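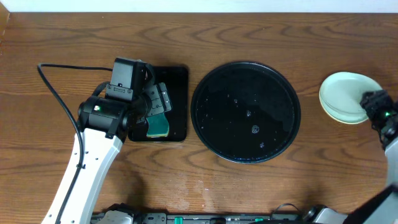
Sponge with a dark green scrubbing face on a black tray.

Call for participants: household dishwashing and sponge replacement study

Kisemby Consumer Research is recruiting households in the Zilwood area for a study of how kitchen sponges are used, stored and replaced. The study is part of the Plotano program on household cleaning materials. Enrollment is limited to 200 households. Applications must be received by 30 October 2013.

Background

Published replacement guidelines for kitchen sponges are mostly based on laboratory soiling tests. Far less is recorded about ordinary use: which surfaces a sponge is used on, how it is left between uses, and what prompts a household to throw it out. An earlier mail survey by Kisemby returned 1,255 usable forms, but respondents were asked to recall their habits over a period of months, and answers on replacement were inconsistent within the same form. The present study uses a daily log and returned samples instead.

What participants do

The study period is six weeks. Each household receives a starter kit containing a supply of sponges, a printed log book, numbered sample bags and prepaid return mailers. Participants wash dishes and wipe surfaces as they normally would. One adult in the household is named as the log keeper and completes one line per day, covering:

Number of washing sessions, by hand only
Type of load (plates and glasses, cookware, baking pans, other)
Surfaces wiped with the same sponge
Detergent used, by product name
Storage position overnight (sink basin, rack, tray or dish, other)
Any odor or visible wear, scored on the scale printed inside the cover

When a sponge is taken out of use, it is sealed in a sample bag, labeled with the household number and the date, and mailed within two days. Do not rinse or dry the sponge specially before bagging. If mailing is delayed, the bag should be kept in a refrigerator and the delay noted on the label. Samples are examined by Siddiqui Laboratories for mass loss, abrasive layer wear and surface residue. Individual sample results are not reported back to households.

Eligibility

The log keeper must be 18 or older and must live at the address full time. The household must wash at least part of its dishes by hand on most days. Households with a dishwasher may apply, provided this condition is met. The following are excluded: households that run a food business from the home kitchen, households with a member employed in the manufacture or sale of cleaning products, and households that expect to be away for more than 3 days in a row during the study period.

Renters and owners are equally eligible. Well water and municipal water are both accepted — the application form asks which, and water hardness strips are included in the kit.

Compensation

Households that complete the study receive $275, paid by check after the final log book has been received. Completion means no more than four missing daily lines and the return of every sponge taken out of use. Households that withdraw after the halfway point are paid in proportion to the weeks logged. Unused sponges from the kit may be kept. 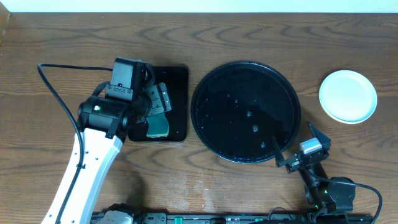
Can we use our own sponges during the study?
Only the sponges in the kit may be used for dishes and kitchen surfaces while the log is being kept. Steel wool, brushes and dishcloths are allowed, but enter them under "other tools" on the daily line.

Data handling

Log books are entered under the household number. Names and addresses are held separately by the study office and are used for mailing and payment only. Product names written in the log are coded before analysis. Summary results are scheduled for release in July, and a printed copy will be mailed to any household that requests one on the application form.

How to apply

Application forms are available from the Kisemby study office in Zilwood, in person or by mail. Complete both sides and sign the consent section. Incomplete forms are returned once for correction and are then placed at the end of the queue. Selection is by order of receipt within each household size group, so some groups may close before the deadline.

Write to Lilibeth Evangelista, Study Coordinator, and mark the envelope "Sponge study." Please include a daytime phone number — kit deliveries require a signature.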